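Robotics Club Notes, 2023-03-16

Pickup practice is on again, usual time, and we still need people for the packing task. Home sessions count now! Log them on the sheet, with your name, how long, and which tools.

Quick recap for anyone who missed the last meeting. Task is "bed to box." Stuff goes on a bed, box goes next to it, everything has to end up in the box using only the hand-held grippers. No fingers. Judges at the Virkell round will pick their own objects so we're practicing on whatever's around the house, soft toys, bottles, snack packets, bags. Flat see-through packets are the worst. They lie there and the pads just slide over the top.
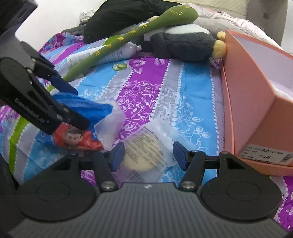 Rehema Chege wrote in to say we should stop pinching flat things from above and come at them from the side with one pad low, and that squeezing harder only makes the plastic skid. She also thinks 15 minutes is too long for one run and people get sloppy toward the end.

Fair on both. Trying 9 minute runs from now on, with a break between. If your doing two-handed work, say out loud which hand is going in first, it saves a lot of clacking. Left holds, right places, then swap. Small soft stuff last if you can stand it. The long things need a plan before you lift, they swing and knock over whatever you just set down.

Box placement: right up against the pile is fine, rules don't give a distance. Leave the flaps or lid out of the way. Anything dropped on the floor is out of the run, don't go chasing it.
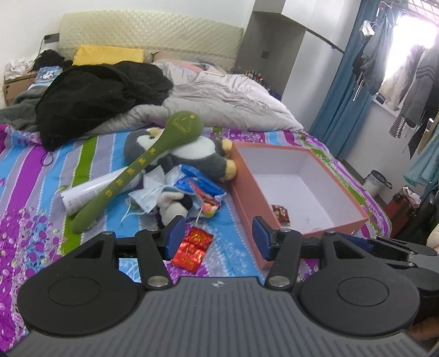
Scoring stays the same untill the Virkell people tell us otherwise. One point per item in the box, minus one if you touch anything with your hand. Item has to be all the way in, hanging over the rim is nothing. Best 3 runs go on the board.

Other bits. Violeta Saavedra has the sign-up sheet, see her before you leave. We have room for 5 more on the travel list. Permission forms too please, the November ones are no good anymore, new form is on the back table. Also whoever took the small screwdriver set, bring it back, the finger pins need tightening and we cant do it with a butter knife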